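Why I stopped sleeping badly in my own flat

In August I moved from my parents' house near Flerach to Vellstead, for work. I had a room of my own for the first time since I was a student, and I was looking forward to the quiet. Then I did not sleep. I would lie down at eleven and at two I was still awake, listening to the refrigerator of the neighbour.

I am writing this down for Ivone Vieira, who asked me in a comment what I did against it, and my answer became too long for the comment box.

At first I blamed the mattress. It came with the flat and it had a valley in the middle, so I bought a new one from Jallard and carried it up the stairs together with Mattes Ackermann, who has not forgiven me. The new mattress was comfortable. I lay on it very comfortably and I was awake.

Then I tried the things which everybody tries. Warm milk, which I do not like. A tea from the Dönmez shop at the corner, which tasted of hay and made me get up one more time in the night. I read a novel of 2000 pages in three volumes, and my hope was that it would be boring, but it was good, and this was the worst week of all.

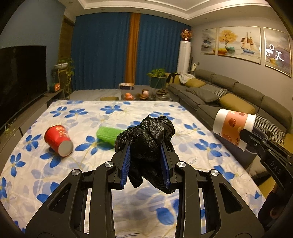

My mother was of the opinion that a person sleeps well only in a bed where she has already slept well. I found this a circular kind of advice. But she had a point in so far as my room was not a place for sleeping, it was a place for everything. I ate on the bed, I telephoned on the bed, I folded my washing there and I filled in my tax form there. Even the sheet with the big blue flowers, which I like very much, I knew mostly as a kind of tablecloth. A paper cup or a plastic bag was as much at home above it as my pillow was. Carola Hamann, my colleague, lent me a book about sleep, and on page 42 it says that the bed should be for sleeping and for nothing else. I thought this was too simple to be true.

I tried it anyway. I bought a second-hand armchair with ugly green arms, and everything I had done on the bed I now did in the chair. In the first nights there was no difference. The book also says that you should get up again if you are still awake after twenty minutes, and I hated this rule. I sat in the chair in my coat and I looked at the street lamp.

In the second week I slept until six. I was so surprised that I rang my mother before breakfast, and she thought that something had happened.

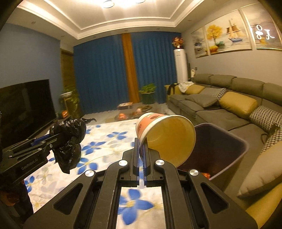 What I do now

I get up at half past six, also when the night was bad. This was the hardest part for me, but I believe it did the most.

No coffee after lunch. Ida Görtz told me she drinks an espresso at nine in the evening and sleeps like a stone. I am happy for her.

I write down in the evening what I must do the next day, in a small notebook. The list stays in the kitchen. Before, I carried it in my head, and at one o'clock in the morning a letter to the landlord can seem a very large matter.

The telephone stays in the kitchen too. I bought a simple alarm clock which ticks a little, and I have become used to the ticking.

What did not help

Counting backwards. I once came down from 138 to zero and started again. Lavender also did nothing, except that my jumpers smell of it. And a sleep app, recommended by Joscha Teuber, gave me a mark each morning like a school teacher. When I had slept well and the app gave me a low mark, I was tired for the rest of the day.

I still have a bad night now and then, mostly before I must travel. Ivone, if you try it with the armchair, please write to me how it goes. Mine was very cheap but it is not beautiful, and if you look longer you can surely find a better one.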